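Progress note to Athina Dimitriou, March 21, 2026
Waden software, cabinet task

Hi Athina, quick one before the budget call! The planner rewrite is in, and I'm pretty happy with it. Mal-soon merged the new grasp scoring, so both arms now share one queue (the old version kept two and they fought over the shelf, you remember). Planning time per move is down from 80 ms to 55.

Perception is the messy part. When a file box gets right up close, the wrist view is mush and the pose estimate drifts, so Obsa is making the tracker lean on the head camera until the wrist one has edges again. He needs two more weeks. Door angles still go in by hand, which I hate, and Young-sook wants that fixed before we touch Fullow.

I'd like to keep Mireille on logging through May if the money stretches.
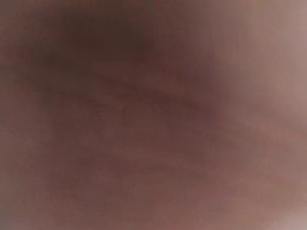
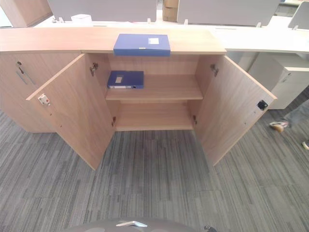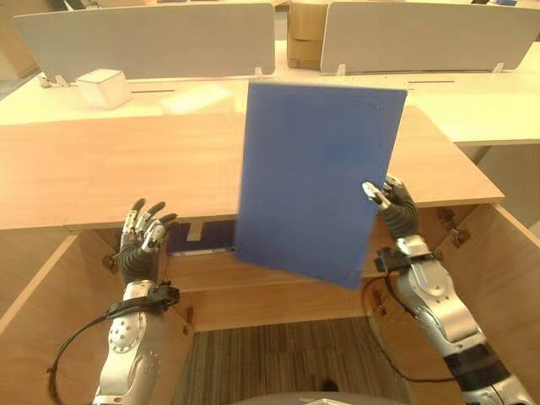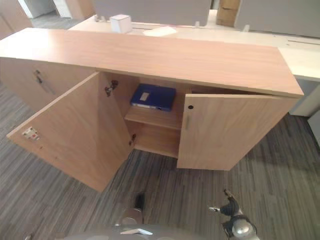
First: right wrist view. Other three: head view at the cabinet.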